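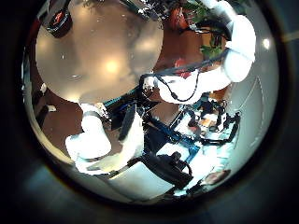
Issue 12, page 7

I'd been trying to pin Anum Ansari down since October, and when she finally rang me back it was from a train, so the first ten minutes of our chat went into tunnels. We got there in the end!

Anum runs incident response at Vurkusent, which looks after security for small firms that can't afford their own people (dentists, letting agents, a couple of bus companies). Before that she was on the help desk at Huven, resetting passwords. "I loved it," she told me. "You learn how people really treat their logins. One office had a single password for 123 staff, and it was the name of the street."

I asked what a bad night looks like and she laughed for quite a while. The one she still thinks about began at four in the morning, when a payroll server at one of her clients started talking to a machine it had no business talking to. She and her colleague Gaëtan Brunet spent nearly 12 hours on it -- mostly reading logs, she says, and eating dry cereal.

"Gaëtan wanted to pull the plug straight away and I wanted to watch it a bit longer. We had a proper row about it. He was right, by the way. You can print that."

So I did. When I emailed Gaëtan to check, he wrote back one word: "Finally."

They've since built a little tool together called Machala, which sorts alerts by how odd they are for that particular office. I had a go with the demo and got lost on the second screen, but Anum says that's the bit they're redoing. It's being tried out first at Tasamdale, a housing charity she's worked with for years.

I wanted to know what she'd tell somebody starting out now. She went quiet -- I thought it was another tunnel.

"Get a job where you have to answer the phone," she said. "And write things down while they're happening. I've still got my notebooks from Huven, and I looked something up in one last month."

Then she had to change trains, and I still hadn't asked her about the bus companies.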